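14/12/2025

Second Sunday of Advent things, or third, I lose track. Up before eight, coffee, heating on. The plan for the day was the table and whatever time was left after the table.

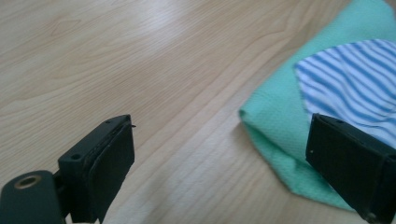

I had been putting it off since June, when it came from Feltau and I told myself I would look after it properly. Pale tops show everything. I moved the papers to the bedroom, put the chairs in the hall and went over the surface with a damp cloth and a little dish soap, then with a clean cloth, then dry. I worked along the grain, on the diagonal as I stood at the corner, and had to keep changing sides to reach the middle.

The grain is better than I remembered. Most of it is fine lines close together, cream and tan, and then there is the one dark figure that curves like a long knot. The shop called the color "Kirkine." Under the light you lose half of it in the shine, so the best way to look for marks is to crouch down and look across. I found 2 rings near the window end, both faint. One came out with baking soda. The other is still there and I have decided to leave it until I can ask someone.

Zdenka Ristić called while I was on the second cloth. She wants to borrow the folding chairs for the 24th and will send Malik with the car on Tuesday. I said he can have 3, the fourth has a bad hinge. She asked if I was still coming on the 26th and I said yes, with the poppy seed roll. She thinks I should oil the table. I told her the top isn't the kind you oil. She said everything can be oiled. We left it there.

Lunch was the rest of the bean soup, standing up in the kitchen so as not to put anything down on the clean side.

Afternoon: felt pads. The old ones had gone flat and one was missing, so the table rocked whenever I wrote. Turned it on its side against the sofa, scraped off the old glue with a butter knife, stuck on new ones from the Multis pack. The pack says 100 pads and most of them are a size I have no use for. It doesn't rock now, or only if you lean on the far corner.

Went through the papers before bringing them back. Threw out a lot – old bills, the manual for the kettle that broke, two calendars. Kept the letters. Paid the water.

Still to do: the hinge, poppy seeds, a cloth for under the plant pot, stamps. Must write to my sister before the mail gets slow. Cold again tonight, so I have shut the door to the hall and left the chairs out there until morning.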